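Speaker notes, the Trestbridge home fitting evening, second half (towel bars and small bathroom hardware)

Start when the people have their coffee. Speak slowly. Put the sample bar on the front table so it can go from hand to hand.

First point: choose the bar after you know the towel, and after you know the wall. In the Dostirholm flats we fitted 126 bars, and most of the complaints were about bars that were too short. A bath towel folded once needs more room than people think. I now tell everyone to fold the towel at home and measure it before they go to the shop.

Second point: height. In the Platach house the owner wanted 90 centimeters and I wanted more. We held the bar against the wall with tape for one evening and then she decided. Tell this story short.

Third point: the finish. Dark bronze looks very good next to pale wood. It also shows dried soap, so wipe it with a soft cloth and plain water. No scouring powder. Ask who in the room has used it once (they will laugh).

Fourth point: the support post. Show how the round base must lie flat on the wood. If it rocks, take it off and look for a crumb of sawdust behind it. Do not turn the screw harder.

Pass around the Coughlan price list here. Then the two slides, and let them look quietly for a moment.

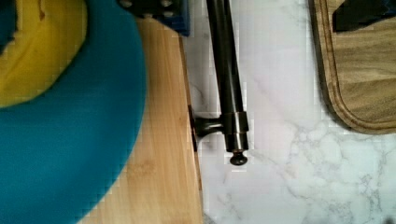 Dark metal and light wood. 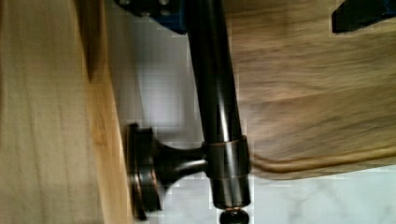 Can I hang a wet bathrobe on a towel bar?
A light one is fine if the bar is screwed into solid wood, but for a heavy robe it is better to put a separate hook.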